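ok thread time. I finally dealt with my desk and I have opinions

Background: I've been working on a table that collects everything. Mail, chargers, a Durnus catalog from March I never ordered from. I could not find a flat spot big enough for a sandwich.

I-hsuan Huang (my old roommate, very good at throwing things away) told me to start by clearing one surface completely and only letting things back on if I'd miss them. So I picked the big white board. Everything came off. EVERYTHING.

First thing allowed back was a cup. Just a gray one with a white rim, parked over on the right side where my hand goes anyway. I had a fancy Guvetti organizer with all the little drawers and I used 2 of them, so that's going to my cousin. 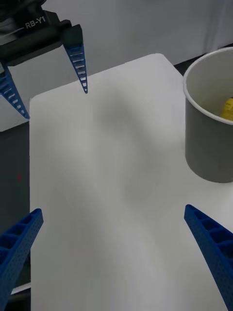

gray cup, something yellow in it, lots of lovely blank board

I can't tell you how nice that open middle part is. I keep looking at it! You know when you've had a haircut and you keep touching your neck? Like that.

Things that did not make it back: the stapler, the other stapler, a mug of dead pens, and a jigsaw I swore I'd finish. It's 2000 pieces. I did the border and then I think I just moved it from place to place for a year.

Someone's going to ask about cleaning a white matte surface so: damp cloth, tiny bit of dish soap, dry it right after. I tried the MacPherson spray on another shelf and it left streaks, so I'm sticking with soap.

Also please don't buy containers before you sort. I did this. I have a whole bag of Flutargate bins in the closet with the stickers still on and I'm too embarrassed to return them.

My rule now is that mail gets opened standing up by the recycling. If it sits down on the board, it lives there forever, I know myself.

Next up is the cable drawer. I'm guessing 100 cables and I own maybe four devices. If you have a system for cables that doesn't involve labeling every single one, please send it to me, I will not be labeling them

ok going to go eat a sandwich at my desk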